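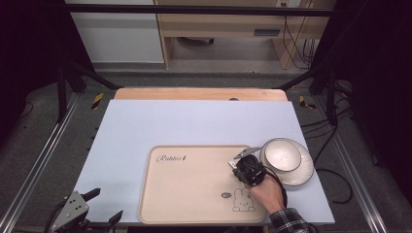 Subject: Re: [gripper-users] Hand-held vs. mounted fingers for tableware

Hi Ka-ming, and hello to everyone else who has been following along,

Thanks so much for the long write-up, and sorry it took me most of February to answer. I wanted to get through a decent round of trials before I said anything, and then the trials kept giving me more to say! I'll put your questions in first so people don't have to dig through the archive.

Ka-ming Peng wrote:
> We are deciding between the Nallano hand-held and the Mittal
> for collecting tableware demonstrations. The Mittal has more
> force, but my people complain about their wrists by lunchtime.
> Two things I would love to hear about from anybody who has
> used both:
> 1. How do they do on glazed ceramic, especially narrow parts?
> 2. Does the camera on the tool see enough of the table once
> the fingers are closed on something?
> We log at 50 Hz with the Flirnau controller, if that matters.

On the first one, I can say a fair amount. We've been working with a small set of things, a bowl and a plate and a ceramic spoon, plus a beige tray to set them out on, and we've done 34 runs with each tool so far. Plates were a wash. Both grippers pick one up by the rim without much fuss as long as you come in low, and I couldn't honestly tell you which I'd choose if plates were all I ever had to lift. Bowls went slightly better with the Nallano, though I think a good part of that is me being more relaxed with the lighter tool in my hand.

The spoon is where it got interesting (I know, I need to get out more). If you take it by the flat of the handle, it likes to swing, and with the Mittal I found myself squeezing harder and harder to stop it, which only made it creep. What worked for us was going for the neck, right where the handle runs into the bowl of the spoon, with one pad on either side.
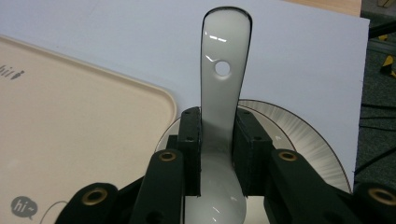

Held like that it stays put for both tools, and I'd start there before you spend any money on new pads. We did try a softer set from Hustby for an afternoon. They were lovely on the glaze but they picked up every crumb of dust in the room, and I went back to the plain ones.

As for the camera, it depends a lot on how you hold things. With the fingers closed you lose a good chunk of the lower part of the view to the gripper itself, and whatever is in the pads covers more. I still get the tray off to one side and the edge of the white board, and that has been enough for our tracking to hang on. If your objects are bigger than a spoon I'd want the overhead view recorded too. We keep both, and I've been glad of it more than once when going back over a run that looked strange.

Your 50 Hz is plenty, by the way. We had the Flirnau up at 500 for a while and all it got us was a full disk. What did help was turning the force filter down from the default, so that the moment of contact shows up as a proper step in the log. I can send you the settings file if you'd like it.

One question back to you: how are you routing the cable on the Nallano? Ours comes off past the wrist and I keep catching it with my sleeve when I turn the tool over. I've tried clipping it to my forearm, and that was fine for ten minutes and then maddening.

Warm regards to you and your sore-wristed crew. I'll write again when we've gotten through the cups.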